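4. Preparing and filling the cup station

Read this section before you open for the first time. It is valid for the Costonden two-tube cup station and for the smaller Endale model. The Endale has only one tube, so please leave out step 7.

4.1 What you need

Station with lid and base ring
Ripple-wall paper cups, from one carton (our carton contains 1000)
A clean, dry table
A dry cloth

Note: Please do not mix cups from different makers in the same tube. The rims may look equal, but small differences in the rolled edge make the cups hang together, and the customer pulls out three when he wants one.

4.2 Filling

1. Wash your hands and dry them completely.

2. Wipe the table and let it dry. Paper cups take up water very quickly at the rim.

3. Open one sleeve at the end where the bottoms of the cups are. Do not cut along the side with a knife.

4. Push the cups out slowly onto the table, with the openings down. Keep the stack upright and hold it with one hand at half height.

5. Pull the sleeve off upwards and put it away for recycling.

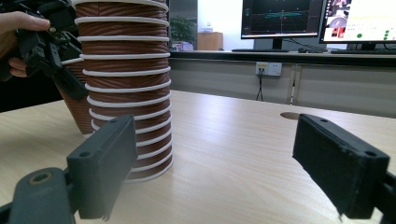

A ripple cup has a thick wall, so the stack grows tall much faster than with thin cups. The white rims are a good help for checking. They should lie at the same distance from each other all the way up. Where two rims are too close, the cups are pressed together and will stick in the tube. Turn the upper cup a little to the left and to the right until it comes free – do not pull at the rim.

6. Lift the stack with both hands and lower it into the tube. For the Costonden, stop when the top cup is 4 cm under the edge.

7. Repeat with the second tube. Use this one for the other cup size, if you offer two.

8. Close the lid. It must click on both sides.

Caution: Never push the stack down with force. The lowest cup becomes oval and a coffee lid will not close on it any more.

Caution: A high stack tips over easily. When you must work near a door or a fan, divide the sleeve into two shorter stacks.

4.3 Storage of the remaining cups

Store opened sleeves lying flat, away from the dishwasher and the kettle. Fold the open end two times and close it with a clip. Cups which have fallen on the floor must not go back in the tube.

4.4 Spare parts

Base ring: order no. 124
Lid, grey colour: order no. 400

Both are available from Casix. For questions about the filling please write to Engelbert Ruchti at the service desk, and mention the model name which is printed under the base.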